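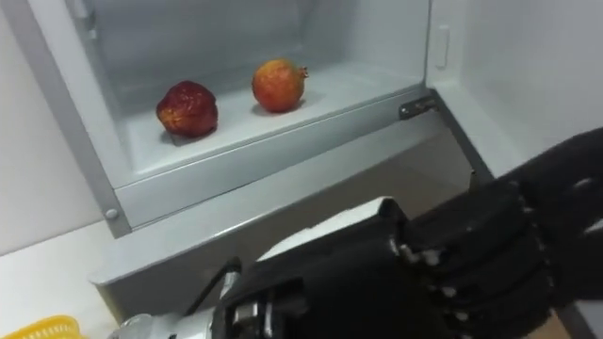 Two pomegranates on the shelf of an open refrigerator.

Unit 4: Reading a Legislator's Scorecard
Instructor: Azucena Ledesma

An interest group picks a handful of votes, decides which way each one should have gone, and hands out a percentage. Members who like their number put it on a mailer. Treat it the way you would treat a restaurant's own review of its soup.

Start with the denominator. Our practice case is Representative Braulio Beltrán of the Pacheco district, who scored 100 on the Pasetti League card. The chamber held 256 recorded votes that session. The League scored 11 of them. Who chose the 11, and when? If the list came out after the votes were cast, the group could pick whichever ones made its friends look good.

Next, absences. Some groups count a missed vote as wrong, some drop it, and a few excuse it if the member phones in a reason. Elvia Villalobos missed four of the scored votes and still shows a perfect mark on one card. Find the footnote. There may not be one. 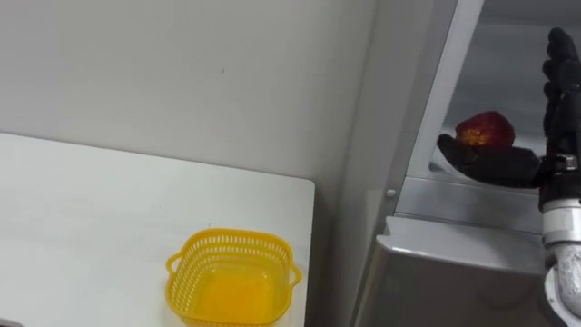 Committee votes and floor votes

Most cards use floor votes only. That is convenient for a chair. Teodoro Solís never voted against the water bill on the floor — he simply never put it on his committee's calendar, and it died there. His score doesn't show it. Look up referral dates and hearing notices before you believe anyone's record on a bill that failed.

Watch for double counting too. An amendment, the motion to table it and final passage can appear as three separate "issues" when they were one fight on one afternoon.

For Saturday's section

Read the Orkach County packet (up to 400 pages with the journals, so skim). Choose one member and rebuild the score under two different absence rules. Bring both numbers. Attila Szilágyi will take questions on where the journals are kept; please don't ask him which party is better.

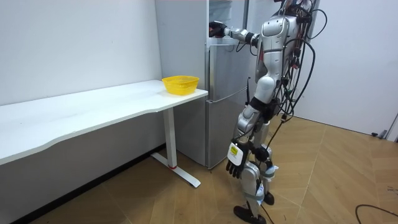

A humanoid robot at a tall refrigerator, one arm raised.

Papers that quote a score without naming the votes behind it will be returned unread.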